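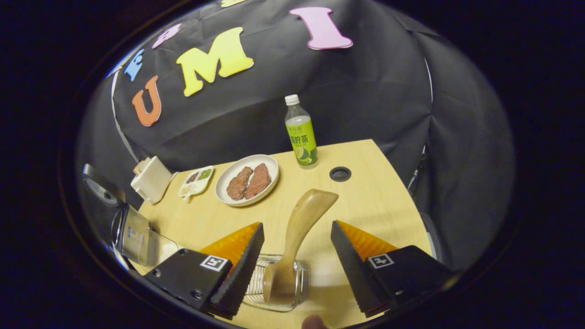

**Handout: Setting a Table for Two Senses of "Serving"**

Food and Table Basics, Drotmont Evening Program

Welcome back! Last time we stayed with knives and boards, and now we get to my favorite part of the course – getting food from the pot to the plate while it still looks like something you want to eat.

## Scoops, spoons and where they live

Every serving tool needs a home between uses. A tall glass jar is hard to beat: you can see what is in it, and the long handle stands up where your hand can find it. Put the bowl of the scoop down and the handle up. (Some of you learned it the other way at Brollach. Both are fine, but pick one and keep to it for the whole session!)

Wooden tools are lovely with rice and kind to the inside of a pot. Wash them by hand and let them dry standing.

Flat items go on oval plates, laid on a slant and side by side. Try it with two patties or small steaks and see how much fuller the plate looks. Sauces and small garnishes belong in a divided tray, off to one side, so no one reaches across the main dish.
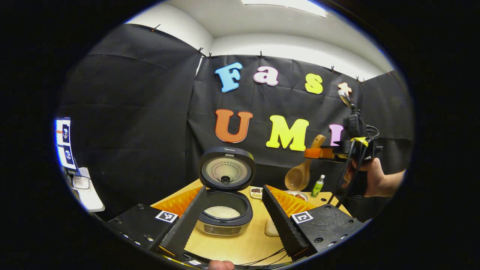

*Reading time: 3 minutes*

## Rice

Rice gets its own section because it rewards a little care so quickly.

- Measure 200 g of dry rice for the pair of you. The small Hellwig cup holds 125 g level, so use the scale for the rest.
- Rinse until the water is nearly clear.
- Once the cooker switches off, leave the lid shut for about 20 minutes.
- Open the lid all the way and keep your face back from the steam.
- Loosen from the edge toward the middle – lift and turn, never press.

Keep the side dishes close to the cooker. Small dish, larger plate, drinks at the back: with that order you can fill a bowl and add to it without walking around the table. White dishes are wonderful for this, and dark or reddish foods really stand out on them.

## Before next session

Lay a full table at home and sketch it from above. Mark the hand you serve with. Read the Pronwood sheet on bowls and bring your own rice paddle if you have one.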